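Can a machine tidy up yet? – notes for the Retamstead evening talk
Ekaette Osagie, June 4, 2019

Slide 1. Opening
Say hello, thank Zarmeena Mughal for the room. Ask for hands: who has a robot vacuum? Who still owns a broom? Leave a pause.
The question tonight is a small one. Can a machine do the dull jobs at home or on a shop floor, and do them without someone standing by?

Slide 2. What already works
Dishwashers and washing machines. They work because we do the awkward part, the loading and the folding.
On the shop floor, fixed arms are fine when every part arrives in the same place. At Stolten they move 2282 parts a shift and the part never changes.

Slide 3. What doesn't
Clearing a table. Pairing socks. Putting stock back on the right shelf after customers have moved it.
The Cinen trial in May is the one to quote. They gave a machine 40 mugs to put away and it managed 22 before a person had to step in. Read the numbers slowly – people write them down.

Slide 4. Why sorting is hard
Three jobs in one: find the thing, decide where it goes, pick it up without knocking its neighbour. Most systems are good at the first now. The third is where time goes.
Mention cost here. Bugti spent 740 hours on setup for one bench.

Slide 5. The work at hand
Let them look for a moment before speaking.

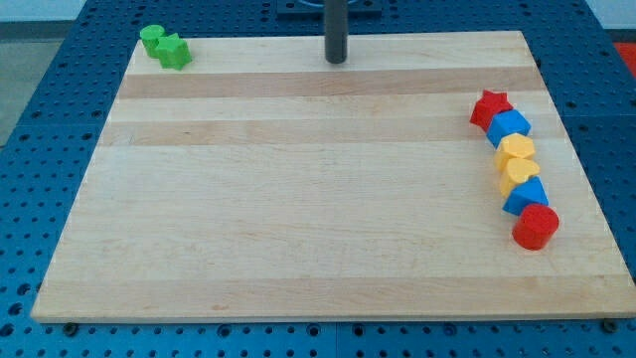 Slide 6. Talking through the blocks
Eight blocks, four colours. The two green ones are already apart from the rest. Ask the room how they would sort the others, by colour or by shape. Someone will say both.
Point out the yellow heart and the yellow hexagon. They touch, and a camera can easily take them for one object. A child of three would not.

Slide 7. So, yet?
My answer: one job, one bench, with the same objects – yes. Your kitchen – no, and I would not put a year on it.
Take questions. If asked about jobs, go back to slide 2.

Comments (3)

martin_h: Were the mugs all the same size? Mine aren't.

Dilys: Good talk. Couldn't hear the questions from the back row.

pkw: I'd have sorted by shape. Will the slides go up as well?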